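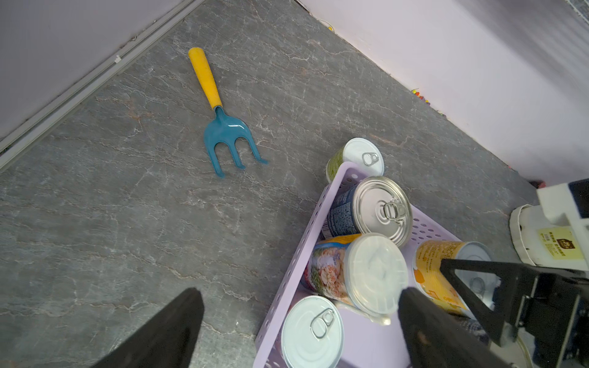 Prodano Opens Orders for Edstead, a Floor-Level Pickup Kit for Robot Arms

2020-05-23 – Prodano today opened orders for Edstead, a software and hardware kit that lets a robot arm pick up household items from the floor and from open baskets. The kit is sold to schools, care equipment makers and small workshops that already own an arm with a two-finger gripper. First units ship in June.

Edstead is made for rooms where things get left on the ground. Most pickup software for small arms is set up for a table, with a plain surface and parts laid out at a known height. A floor in a home or a playroom has patterned tile, baseboards, corners and small toys against the wall. Cans go into a basket at odd angles, some upright and some on their sides, and the shiny lids reflect whatever light is in the room. Edstead was developed on items of that kind, including canned food, plastic baskets and children's garden tools.

What the kit does

The operator picks an item and a place to put it. Edstead plans the approach, opens the fingers to suit the item, lowers the gripper and closes it. After each lift it checks the finger position to see whether something is being held. If the fingers have closed all the way, the arm backs off and the item is marked as missed. The operator can ask for a second try or move on.

Three modes are included in the first release:

Basket mode takes items out of an open basket or puts them in. It looks for the rim first and keeps the fingers clear of it on the way down. Items that stick out above the rim are taken before those lying underneath.

Floor mode handles single items lying flat, such as a toy tool with a long handle. The software looks for a section narrow enough to hold and turns the wrist to match.

Corner mode is for items close to a wall. It limits the angle of the wrist so that the gripper body does not touch the wall or the baseboard. Very small pieces tight against a baseboard are not supported in this release and are left where they are.

Changes after the trial

A trial version of Edstead was used for 60 days at Dikside, a training workshop that teaches adults to set up and maintain small robot arms. Trainees ran the kit on floors inside the workshop's practice apartment. Prodano logged over 2,000 pickup attempts during that period and used the log to decide what to fix before the sale version.

Two problems came up most often. Cans lying on their sides tended to roll when one finger touched before the other. The sale version moves in more slowly for round items and centers the gripper a second time just before closing. The other problem was glare from metal lids, which caused the software to place the edge of the can too far to one side. Edstead now takes a second view from a different angle when it finds a bright metal surface, and uses the can wall as its guide where it can.

Dikside also asked for a simpler way to stop and restart a job. The sale version keeps the list of remaining items when the stop button is pressed, so the operator does not have to choose them again.

What is in the box

Each kit contains a wrist camera, a mounting bracket, a control unit, a stop button with cable, two sets of finger pads and a printed setup guide. The brackets and finger pads are made for Prodano by Šindelář, a machine shop that has supplied the company with small metal and rubber parts since its first product. The pads can be changed with a hex key, which is included. Replacement pads are sold in sets.

The arm and the gripper are not included. Edstead works with two-finger grippers that open to at least 80 millimeters and have position feedback. A list of arms and grippers that have been checked is part of the setup guide, and Prodano will check others on request – buyers are asked to send the model number before ordering.

Setup

Setup takes 90 minutes for a person who has used the arm before. The bracket goes on first, then the camera, then the control unit. A short routine follows in which the arm moves to a series of positions over a printed sheet laid on the floor. The routine has to be run again if the camera or the bracket is moved.

Loose cables should be tied back along the arm before the first run. The guide shows where to place the ties so that the wrist can still turn fully.

Limits

Edstead is not intended for use around unsupervised children or pets, and an operator should be within reach of the stop button while the arm is moving. The kit does not handle glass, open containers or anything hot. The weight it can lift depends on the arm and gripper in use, and the lower of the two ratings applies.

Ordering and support

Edstead can be ordered directly from Prodano. Schools and training centers may ask for a loan kit before buying. Loan kits are the same as the sale version and come with one set of finger pads.

The price includes software updates and support by email for one year. Customers who took part in the trial will receive the sale version of the software at no charge, along with the new pads.

About Prodano

Prodano makes cameras, brackets and control software for small robot arms. Its products are used in teaching, product testing and light assembly.

Press contact: Prodano press office. Product photos and the full list of checked arms and grippers are available on request.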